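How to Get Musty Smells Out of Stored Clothing

Clothing that has spent a season in a closed bin or a basement closet often comes out smelling stale even when it went in clean. The smell has several possible sources, and each one responds to a different treatment. Washing everything twice with extra detergent is the usual first attempt. It rarely solves the problem and can make it worse, as detergent residue holds odor.

This guide covers washable clothing: cotton, linen, polyester, nylon, and blends of these. Wool and silk are covered in a short section near the end. Leather, fur, and structured garments such as lined suit jackets should go to a cleaner.

What you need

White vinegar, 5% acidity, plain
Baking soda
Enzyme detergent, liquid or powder
Oxygen bleach powder (sodium percarbonate)
A tub or sink large enough to cover the clothes with water
A hygrometer for the storage area
Hangers with enough shoulder width to hold the garment open

Do not substitute chlorine bleach for oxygen bleach. Chlorine bleach damages spandex, yellows some polyester finishes, and must never be mixed with vinegar or with any product containing ammonia.

Step 1. Identify the odor

Take the clothes out of storage and let them sit in a dry room for an hour before you judge them. Smell the underarm area, the collar, the waistband, and the middle of the back separately.

A flat, papery smell that is the same all over the garment is absorbed storage odor. It comes from cardboard, old wood, or the plastic of the bin. Airing is usually enough.

An earthy smell, stronger in the folds and seams, indicates mildew. Check for gray, green, or black specks. On dark fabric, use a flashlight held at a low angle to the cloth.

A sour smell concentrated at the underarms and collar is body oil that was not fully removed before storage. This is common in polyester, which holds oil more strongly than cotton does.

A sharp, medicinal smell comes from mothballs. It is a vapor trapped in the fiber, and heat in a dryer can fix it more firmly if it is applied before airing. Mothball vapor is harmful to breathe, so keep these items outdoors or near an open window.

Sort the clothes by odor type first, and by color second. Mixing a mildewed item with a load that only needs airing will spread spores to the rest.

Step 2. Brush and shake

Mildewed items should be brushed outdoors before they get wet. Use a soft brush and work from the collar down. Turn the garment inside out and repeat, with attention to the pocket bags and the underside of the collar. Wear a dust mask. Wash the brush in hot soapy water afterward and let it dry fully before it is used on anything else.

Items with storage odor only need a firm shake.

Step 3. Air the clothes

Airing works by moving dry air through the fabric. A garment folded over a chair back airs on one side only. Put each item on a hanger, button the top button so it stays in place, and leave a hand's width between items on the rail.

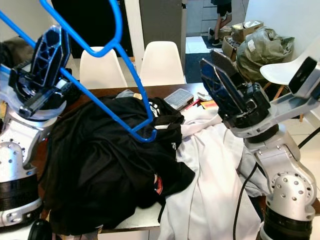
Outdoor airing in the shade is the best option when the outside air is dry. Direct sun helps with mildew but fades dark dyes, so limit dark items to an hour and turn them inside out. Indoors, set a fan to blow along the rail. Air blown along the rail passes between the garments, while air blown straight at the first item mostly stops there.

Leave storage-odor items for 24 hours, then check again. Mothball items need longer, often several days, and should be moved to fresh air each day if possible. Do not run a humidifier in the same room. If the indoor humidity is above 60 percent, use a dehumidifier or wait for a drier day.

Pants should hang from the hem or waistband with the legs separated. Knitwear will stretch on a hanger and should be laid flat on a mesh rack, then flipped halfway through.

If the storage odor is gone after airing, stop here. The clothes can be worn or put away.

Step 4. Soak

The soak depends on the odor type. Use one soak at a time and rinse fully between them. Vinegar and baking soda neutralize each other when combined, and the mixture does very little for odor in either direction.

For persistent storage odor, soak in cool water with one cup of white vinegar per gallon for 30 minutes. Test dark or bright colors on an inside seam first. Rinse until the smell of vinegar is faint. What remains will leave during the wash. Do not use vinegar on acetate or on anything with metal trim that cannot be removed.

For body oil, use enzyme detergent at the dose on the package, in warm water at 98°F. Enzymes work slowly and need time. Two hours is a reasonable minimum, and overnight is acceptable for cotton and polyester. Water that is too hot will deactivate the enzymes, so do not add boiling water from a kettle to bring the tub up to temperature.

For mildew on washable fabric, use oxygen bleach. Dissolve the powder completely in hot water, then add cool water until the temperature suits the fabric. Undissolved powder resting on the cloth can leave pale spots. Keep the clothes fully under the surface. A white dinner plate works as a weight. Soak for the time given on the package, and check colored items every 20 minutes for dye loss.

Oxygen bleach should not be stored once it is mixed. It releases gas, and a sealed container can burst. Pour the used solution down the drain with plenty of water.

Step 5. Wash

Wash at the warmest temperature the care label allows. Fill the drum no more than two-thirds full. Overloading is a common cause of odor that returns, as the water cannot carry soil away from the center of the load.

Use the normal detergent dose or slightly less, and select an extra rinse. Skip fabric softener. It coats the fibers, and the coating traps oil and moisture.

Check the machine before you start. A washer with a musty door gasket will put the same smell back into the clothes. Wipe the gasket folds, pull out the detergent drawer and scrub behind it, and run an empty hot cycle with washer cleaner if there is any odor in the drum. Leave the door open between loads.

Step 6. Dry completely

Remove the clothes as soon as the cycle ends. Wet fabric left in a closed drum begins to smell within hours.

Smell each item while it is still damp. Moisture makes odor easier to detect, and an item that smells clean damp will smell clean dry. If any odor is left, repeat Step 4 before drying. Dryer heat sets oil residue into synthetic fibers, after which it is much harder to remove.

Seams, waistbands, and pocket bags dry last. Press a thick seam against the inside of your wrist. If it feels cool, it still holds moisture. Give it more time. Items that come out of the dryer warm should rest on a hanger until they reach room temperature before they are folded — warm fabric in a closed bin will produce condensation.

Wool and silk

Do not use enzyme detergent or oxygen bleach on wool or silk. Both are protein fibers, and the enzymes that break down body soil can break down the fiber as well. Air these items for two or three days. If the odor remains, wash by hand in cool water with a detergent labeled for wool, press the water out in a towel without twisting, and dry flat.

A closed box with an open dish of baking soda in it will absorb some odor from dry wool. Keep the powder off the garment and allow at least three days.

Putting clothes back into storage

Only clean, fully dry clothing should be stored. Light body soil that is not noticeable in September will be obvious by spring, and it attracts moths.

The storage area should stay below 57 percent relative humidity all year. Put the hygrometer at the height of the lowest bin, where the air is usually dampest, and read it in the morning and again in the evening for one week. If the reading is too high, move the bins off the floor and away from exterior walls before you buy a dehumidifier. A gap of 3 inches between the bin and the wall is enough to let air move.

Cardboard boxes absorb moisture and pass on their own odor. Use lidded plastic bins for short storage and breathable cotton bags for anything kept longer than a year. Leave dry-cleaning bags off. The thin plastic traps solvent vapor and moisture against the cloth.

Silica gel packs help in sealed bins but have a limited capacity. Indicating packs change color when they are full and can be dried in a low oven according to the maker's directions. Cedar blocks add scent and have some effect on moth larvae, but they do nothing for humidity.

Troubleshooting

The smell comes back as soon as the shirt is worn. Body heat is releasing oil that was not removed. Repeat the enzyme soak overnight, with the underarm seams turned out.

The clothes smell of vinegar. Rinse once more in plain water and air dry. The smell leaves as the fabric dries.

Black specks remain but the odor is gone. Mildew can stain permanently. A second oxygen bleach soak may lighten the marks on cotton. On synthetics they usually stay.

Everything in one closet smells, including clean items. The closet is the source. Empty it, wipe the walls and shelves with a mild detergent solution, dry it with a fan for a full day with the door open, and look for a leak at the baseboard or around any pipe before the clothes go back in.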